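Forums > Learning Robots > Collecting Demonstrations

Are 765 sweeping demos worth anything if they all look the same?

Posted by tallgrass_ojeda, 2026-10-29

We're putting together a set with hand-held grippers, one in each hand: dustpan in the left, small brush in the right, kidney beans on a white board. The plan from our lead is 765 runs. I have my doubts. Same board, same pan, same table every time.

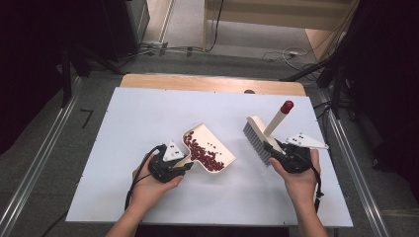

I did 41 of them and by the end I was moving like a machine myself – I can't see what run 600 teaches that run 60 didn't. Is there a number where people stop?

Tagged: demonstrations, two-handed tasks, grippers

Wokemholm

There's no magic number, and I'd distrust anyone who gives you one. Train on the 41 and test it before you record more. Then change things: a darker board, rice in place of beans, a different person. We had 9 people on our last set and their habits differed more than I expected. Keep the clumsy runs too, if they finish.

I'd also look hard at the grasp. A thin handle can twist between the pads, and a policy has a tough time with that if every demo starts from a perfect pinch.
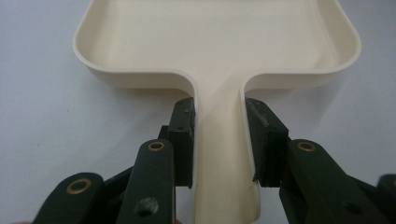 Dustpan handle held between the two finger pads, seen from the gripper.

Start 7 or so runs with it held badly and see what your people do about it.

prircombe_lab

more data is always better, just do the 765

Related
Cikden mount keeps working loose
How long should one demo be?
Wrist view or head view for sweeping?
Pads wearing out since February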